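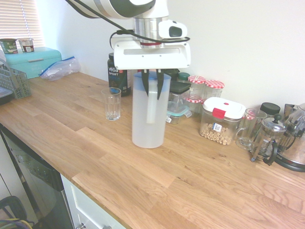 *Slide 1 – Pitcher, blue lid, one drinking glass. Leave this up while people find their seats.*

**Start when the doors close. Water first, then talk.**

Good afternoon, everybody, and thank you for coming back after lunch, which I know is a lot to ask. I'm going to spend my time with you on a pitcher. I had grander plans when I sent in the abstract (Margus Bite has seen the first draft, and Margus was very kind about it), but the more I worked on the talk the more I wanted to stay in one kitchen with one object and tell you how we collect examples there.

So, the project is called Barasa, and what we want out of it is an arm that can handle ordinary things on an ordinary counter. To get there we gather demonstrations. A person guides the arm through a task from start to end, we record the cameras and the joint positions together, and all of that goes into the pile the model learns from. At the moment the pile has 1766 episodes in it, and 400 of those involve the pitcher.

(Pause. Somebody usually asks at this point why so many for a pitcher. Take the question if it comes, otherwise go on.)

I get asked about clutter more than anything else, so let me take a minute over that. When we began, at Pendivholm, we cleared the counter down to the wood before every episode, and we got lovely clean recordings and a policy that fell to pieces as soon as a jar was standing behind the target. Now we leave the kitchen as a kitchen. Look along the back and you'll find gingham lids, a French press, a kettle, storage containers, a big tub of protein powder. We shift things between sessions, and we write down what we shifted.

Clear glass and frosted plastic get their own page in our guide. Depth readings on those surfaces are poor, and the people doing the guiding have no trouble at all with them, so the recording can look perfectly easy to us and still be hard going for the model. I'd love to hear from anyone in the room who has found a good way through this!

**Click.**

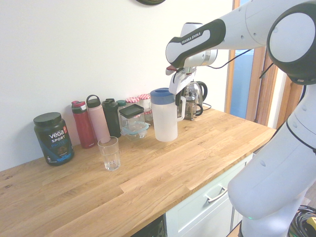
*Slide 2 – Holding the pitcher by the handle, over the counter near the wall.*

Now the grasp. We ask for the handle. You'd think that would settle it, but a handle can be taken high or low, and from straight above or at a slant, and each of our operators has a favorite that they drift back to when they're tired. Younes Badawi went through one long batch and found that nearly all of his own episodes used the same approach, down to the little hesitation before closing. He was mortified, bless him, and it was one of the most useful things anyone did that month.

What we do about it is very plain. Before each episode the operator gets a card with a starting spot for the object and a direction to come in from. There are 11 cards for the pitcher. You shuffle, you draw, you do what it says, even when it's awkward, and some of them really are awkward – the one near the wall gets groans every time.

(If running late, skip the next part and go to labels.)

We keep the failures too. A slip, a missed handle, a second try, all of it stays in with a tag. We threw those away through most of March and I'm still sorry about it, as the model had no examples of recovering from anything.

**Labels.** One sentence per episode, typed by the person who did it, right afterward and in their own words. "Pick up the pitcher." "Lift the jug with the blue lid." We don't tidy the wording. Grisis, our annotation tool, only checks that the sentence names an object and an action.

**Length.** Our cutoff is 360 seconds. Most operators finish far sooner, and if you're still going at that point, stop, reset the counter and draw another card.

Next up is the same set of tasks in the second kitchen, at Gakavwood, where the counters are lower and the light comes from the other side. Ask me again next year how that went.

**Thanks to:** Younes, Margus, all the operators. Mention the sign-up sheet by the door for anyone who wants to try guiding the arm.

Questions – repeat each one into the microphone, I forgot last time.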